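Gokstead Hand-Held Gripper, Club Set
Toltthorpe Robotics for Schools
Product code: GK-83
In stock

The Gokstead is a two-finger gripper which the student holds and moves with own hands. It was made for school clubs and for student projects where the team wants to record how a person picks up things, before the robot arm tries the same task. No programming is needed for the first lesson.

Main features
Two fingers with blue rubber pads
Ribbed gray body
Weight 700 g
Finger joints tested for 3000 open and close movements before packing
Fits small and medium household objects

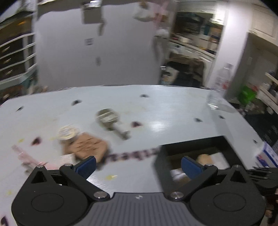
Gokstead over the work table, fingertips open.

Use in the club
The Stovholm student project works with the set since May 2023. Their task is called Dogar, and the rules are simple: small everyday objects must be moved between the table and a box. The students choose the objects by themselves. We recommend to begin with light things which have straight sides, and to take round or soft ones later. Please move slowly, especially near the wall of the box, and keep the fingers of the other students away from the joints.

For tasks with more than one gripper, agree first who goes into the box and who waits.
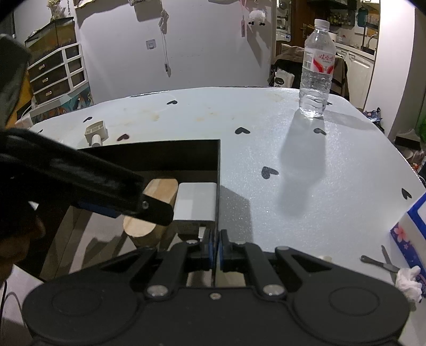

Two grippers at the box, with a power adapter and a wooden block inside.

What is in the package
1 gripper, assembled
2 spare finger pads
Hex key for the joint screws
Printed exercise sheets for the teacher

Care
Clean the pads with a damp cloth and let them dry before the next use. Do not put oil on the joints. If one finger becomes loose, tighten its screws a little and try again.

Warranty: 2 years. Spare pads can be ordered separately. For orders from schools please write the name of the club on the order form.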